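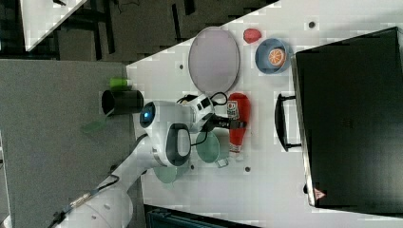 Ketchup: fridge or table?

crumbtray
Settle something for our house. My partner wants the ketchup left out on the table all day with the plates and cups. I say it goes back in the fridge after every meal. The Notico bottle says "refrigerate for best results," and that sounds to me like a company covering itself, but I still do it. Who's right?

Nernier_70
Table. Diners leave it out from breakfast to close and I've never heard of anyone getting sick from it. It's vinegar and sugar.

oatsandends
Diners go through a bottle in a day or 2. How long does yours last? Ours hangs around from March until the leaves come down. I don't buy the diner argument and never have.

Nernier_70
Two weeks, tops. We have kids.

oatsandends
Then fine, your kids are the preservative. Doesn't help the rest of us.

plainlid
I'm more doubtful about storing it on its side. Somebody on here swore it pours faster that way. I tried it for a month and got a crusty cap and a ring on the shelf. Cap down, in the door, done.

crumbtray
Mine ends up on its side because it gets knocked over by whoever clears the bowls. I wouldn't call it storing.

lowshelf
Has anybody tried the Lehtinen table caddy? Holds the bottle upright plus cups and napkins. $20 seems steep for a tray with a handle.

plainlid
Had one. Wobbles. The cup slots only fit cups with no handle, so half of ours sat on the table anyway. The Emis one is the same tray in another color if you ask me.

oatsandends
Disagree, the Emis has rubber feet. Still wouldn't pay for it.

lowshelf
So a muffin pan, then.

Nernier_70
Back to the question. It gets darker if you leave it out, I'll give you that. Tastes the same to me. Cold ketchup on hot fries is worse than slightly brown ketchup.

crumbtray
My partner just read that over my shoulder and is being unbearable. I'm still not convinced. Going to put one bottle in the fridge and one on the table and check back at the end of the month.

plainlid
Write the date on the caps or you'll be guessing.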